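Quiet Things in a Room, and the Jobs They Do
Written by Laurinda Pacheco for the Nekon young readers' pages

Have you ever sat in a room with nothing much to do, perhaps on a rainy afternoon in November, and started looking at the things in it? I mean really looking, the way you look at a beetle when you've just lifted up a stone. I did a lot of that when I was small (my grandmother in Cunha took very long naps), and I still think it's a fine way to spend twenty minutes.

Most things in a room don't make a fuss. They stand there and get on with their jobs, and we walk past them on the way to the snacks. So let's slow down and visit a few of them together.

Why doesn't a tall stand fall over?

A tall stand made of metal looks as if it ought to be tippy. You know what happens when you balance a pencil on its end! But try this with your own body. Put your feet tight together and ask a friend to give your shoulder a very gentle push. Now put your feet apart and ask for the same push again. Much easier to stay up, isn't it?

Two posts work a bit like two legs. When they stand side by side with a space between them, it is harder for the stand to wobble over to the left or the right. Wobbling forward and backward is another matter, and for that a stand needs help from something else. It might have long feet, or a heavy bottom, or a bolt that holds it to the wall.

Metal is a good choice for posts because it is stiff. A post made of cooked spaghetti would not hold up anything, although I would very much like to see somebody try.

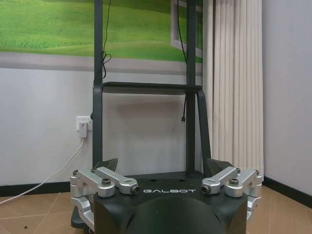
The big white box that breathes

Now we come to my favorite, the air purifier. "Purify" means to make something clean, so an air purifier is a machine for cleaning air. That sounds like a strange idea at first, because air looks clean already. But if you have ever seen a beam of sunshine come through a window, with hundreds of tiny specks floating and twirling in it, then you have seen what's in there. Dust! Dust is made of all sorts of bits and pieces, such as fluff from clothes, pollen from flowers, crumbs of soil from shoes, and even teeny flakes of skin.

Inside an air purifier there is a fan, and the fan pulls air in. The air has to squeeze through a filter, and a filter is a little like a very, very fine tea strainer. The air can slip through, but a lot of the dust gets caught. Then the cleaner air is pushed back out into the room, and around it goes again.

That's why so many purifiers are covered with little holes. Air needs a way in and a way out, and lots of small holes let plenty of it through while keeping fingers and marbles away from the fan. A grille on the top does much the same job. Please don't put your books or your cup up there, because a covered grille is like a hand over a mouth.

The fan needs electricity, and it comes along a cable from an outlet in the wall. A cable that crosses the floor is something to step over carefully. Only grown-ups should plug it in or pull it out.

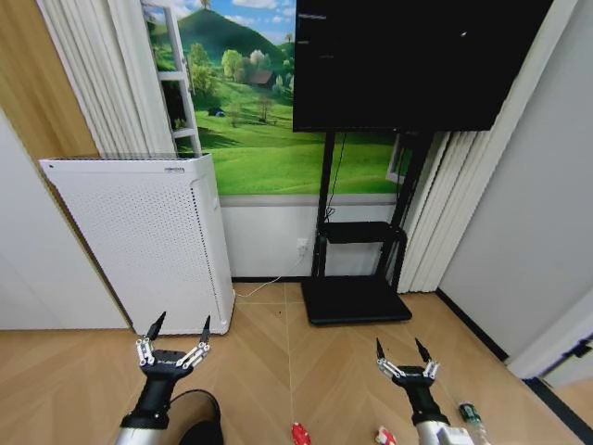 Zigzags under your feet

Long pieces of wood can be laid on a floor in plain straight rows, and plenty of floors are made like that. But people have always liked a pattern, and one of the nicest is the chevron. A chevron is a shape like the letter V. Put lots of them in a line and you get a zigzag that seems to point across the room like an arrow. If you'd like to make one, cut 18 strips of paper, all the same size, with slanted ends, and see if you can fit them together without any gaps. It's trickier than it looks – my first try looked like a haystack.

A hill on the wall

A mural is a very big picture that covers a wall, or a good part of one. Some are painted right onto the wall and some are printed and stuck on like wallpaper. A mural of green hills can make a small room feel bigger, and here is the artist's secret. Things that are far away are drawn small. A house on a hill may be no bigger than your thumb, yet your eyes say, "Oh, that must be a long way off!" and suddenly the wall seems to go back for miles.

Gonçalo Tavares, age nine, wrote to us about his own bedroom mural. He has given names to two of the hills, Flovham and Duturow, and he is now drawing a map of the road between them. We would love to see it when it's finished, Gonçalo, and we'd like to know who lives there.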